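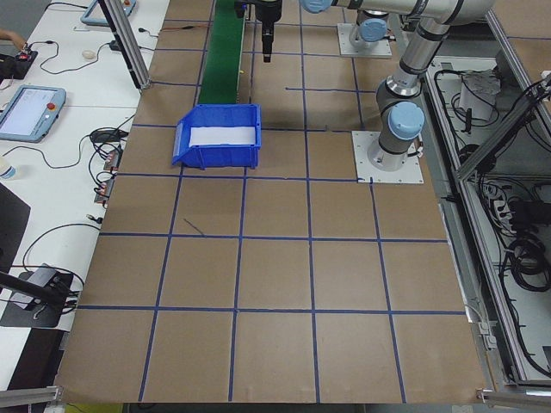
Hilo rápido porque me lo habéis preguntado tres veces. Fallo en la celda Clatton: el brazo derecho se queda en parada protectora a mitad de ciclo y la cinta sigue andando. O sea, la cinta no se entera. Con la seta roja de la consola sí para el brazo, faltaría más, pero la cinta va por otro lado y eso NO puede ser. Código 1309 en el log, siempre el mismo.

2/ Primera sospecha, la pinza. Cambiado el cable, reiniciado el controlador, nada. Segunda, el firmware de Pedia. Volvimos a la versión vieja y peor, el 1309 salía antes.
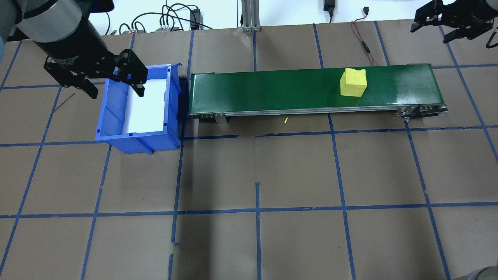 Cubo amarillo en la cinta, pinza abierta junto a la caja azul.

3/ Lo que pasa (creo): la señal de paro sale del controlador Tamiru y llega a la cinta con un retraso de unos 200 ms. Si en ese hueco entra otra orden de marcha, gana la marcha. Quien programó eso fui yo, asi que a callar. 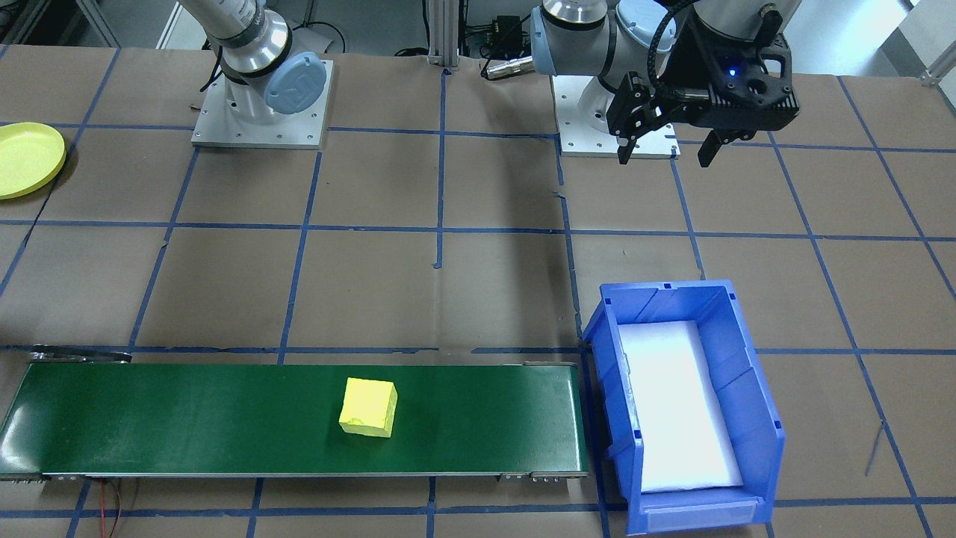
Caja vacía, un cubo en la cinta.

4/ Consecuencia: las piezas siguen avanzando con el brazo muerto. Con espuma te ríes. Con lo que quiere meter Brastness en marzo no se ríe nadie - son piezas metálicas y con canto.

5/ Arreglo provisional: paro de cinta cableado directo al relé, sin pasar por software. Y rearme manual, nada de que arranque sola al soltar la seta. Ciclo 2938 en el contador cuando lo dejé el domingo.
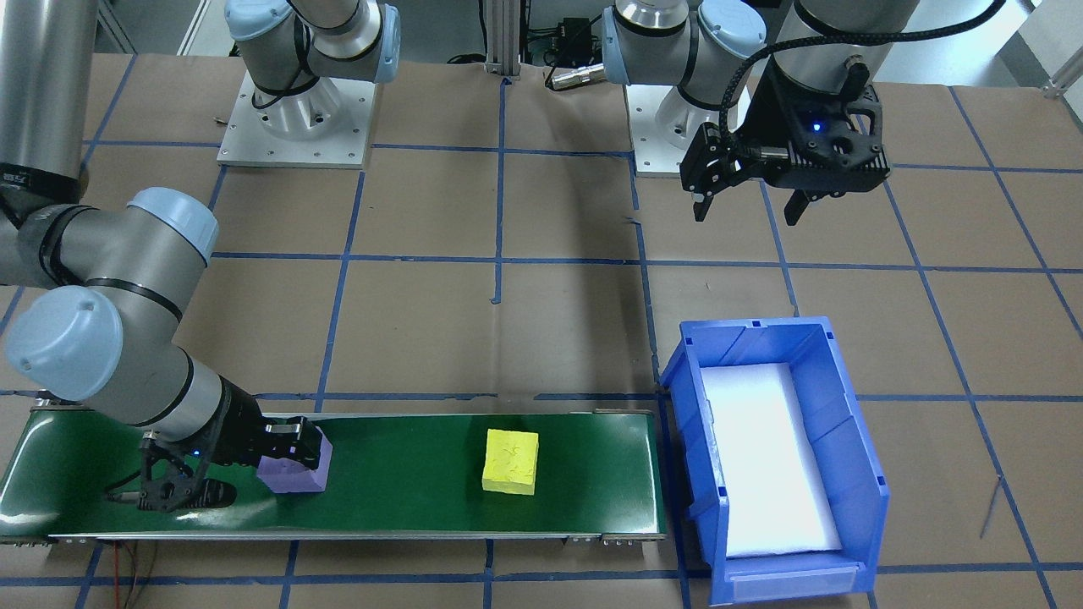 6/ Falta probarlo con los dos brazos a la vez, que es cuando mas falla. Hasta entonces velocidad reducida y manos fuera de la cinta. También para "solo quitar una miga". Sí, va por alguien.

7/ Si a alguno le sale el 1309 con otra cinta que me escriba, porfa. El manual le dedica una línea y no dice nada util.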